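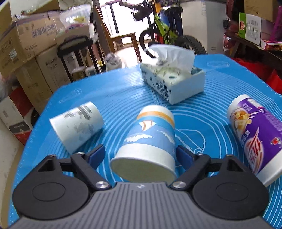

Ticket 44: sleeve labels lifting at the seam, Prinurgate line
Opened by: Juniper Zamora
Priority: medium
Status: waiting for supplier

Monday, 06:30. After the film change the sleeves open at the seam when they leave the heat tunnel. More than 30 pieces rejected from a run of 200. The old film from Drillton did not have this problem.

07:15. Lowered the tunnel by 5 degrees. The seam is better, but now the sleeve is loose at the neck. Put the setting back.

09:40. Emmett Montoya checked the reel. The core label says November and the width is correct. He thinks the solvent line is too near to the edge – I agree, but we could not measure it well here.

11:00. Tried a second reel from the same pallet, same result. Pallet is blocked in the system.

13:20. Samples sent to Quintanilla with the reel numbers. Please do not close this ticket before they answer. Until then we run with the old film.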